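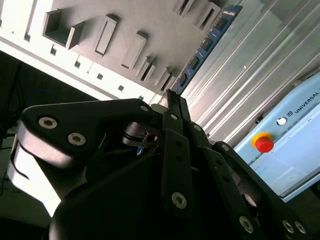 *Wirkora's parts recovery program, known as Atard, is up for renewal in June.*

TRERNICO: Wirkora says its Atard program has taken in 696 retired office desktops and kept the useful parts of most of them out of the shredder. The company would like the city to pay for another year. The figures it has released so far leave a lot of room for doubt.

A four-page summary sent to the city this spring counts towers received. It doesn't say how many working parts came out of them, how many of those parts were sold or given away, or how many failed in their next machine. "Most" is never given a number either. Wirkora says a fuller report is coming, as it said last year. 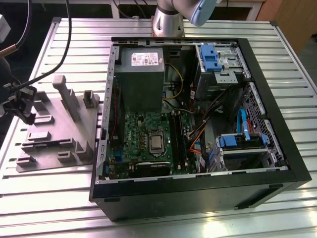
**Can an old office tower still be worth taking apart?**

Sometimes. Memory, drives and power supplies can go into another machine if they test good, but a processor or a main board is only useful to somebody who has the right match for it, and demand for older ones is thin.

That last point is where the program's math gets shaky. Wirkora values the contents of every tower at the same flat rate, whatever is inside. A big-brand office desktop often comes with a board shaped to fit its own case, and some use power connectors that won't plug into a generic replacement. Pulling such a board cleanly takes time. Finding it a home can take a lot longer. 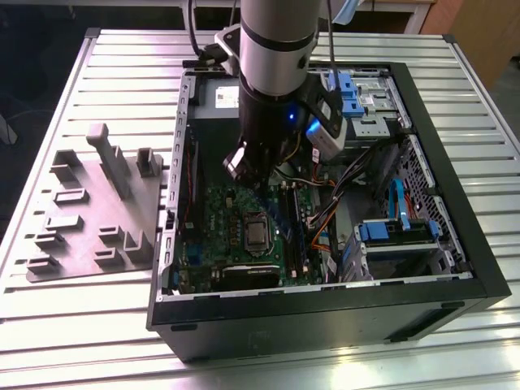 Then there are the drives. The summary promises that all storage is "handled securely," a phrase that could mean wiped, crushed or sitting on a shelf. Offices that donated machines in the Coşkun district were given a receipt for each tower, with no serial number for the drive inside it. Anyone who has had to answer to an auditor will see the problem.

Wirkora says it can match drives to donors on request. It would not say how many requests it has had.

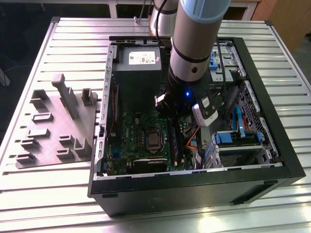

None of this makes the idea a bad one. Memory that works shouldn't be scrapped with a dead board, and plenty of graphics cards outlive the computers they came in. But the renewal request sets a target of 900 towers for the coming year, again measured at the loading dock. A count of parts back in use would tell the city far more about what it is buying.

The request goes to a vote in June. Wirkora has not said whether the fuller report will be ready by then.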